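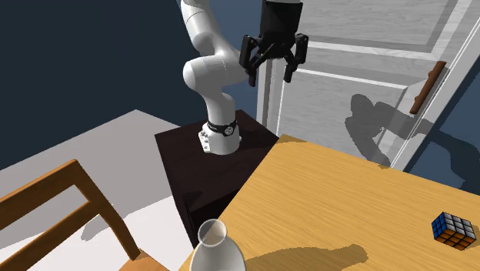 Yiran Wei

Home Tickets Sim Bugs Runs Help

Ticket 3578: gripper closes on nothing in the door scene
Last updated November 18, 2025

OK so I finally sat down with this one properly, and I think I've got it (mostly!). Short version: the arm goes for the door handle, the fingers shut a little way in front of it, and the log happily says "grasp OK". Then the arm pulls back and the door stays put. Same story in 84 of the 289 runs I did overnight on the Plirnard build.

My first guess was the shadow. The arm and gripper throw a big dark shape across the lower door panels, right up next to the handle, and I figured the handle finder was locking onto that. So I turned shadows off and reran the bad seeds... and they all failed again. Oh well, that was a fun afternoon.

Next I swapped the cube and the white bottle off the table in case the planner was swinging wide to dodge them. No change there either, so I put them back.

What did change things: the step limit. The approach gets 1420 steps, and when the wrist has to turn to line up with the slanted handle it runs out before it arrives. The Shehu controller doesn't throw an error when that happens, it just moves on to "close". And the grasp check only looks at whether the close command finished. It never asks if the fingers touched anything (yikes).

I've patched two things on my branch. A timeout now stops the run, and the grasp check wants contact on both fingers before it says yes. All 84 bad seeds now stop with a timeout, so at least the log tells the truth.

Still open: how long the approach should really get. I'd love it if somebody on the Ilwood side could try the same seeds with a longer limit. Please don't copy this controller onto the Pevia arm until that's sorted, I don't want a real one yanking at air next to a person.

Status: waiting on Ilwood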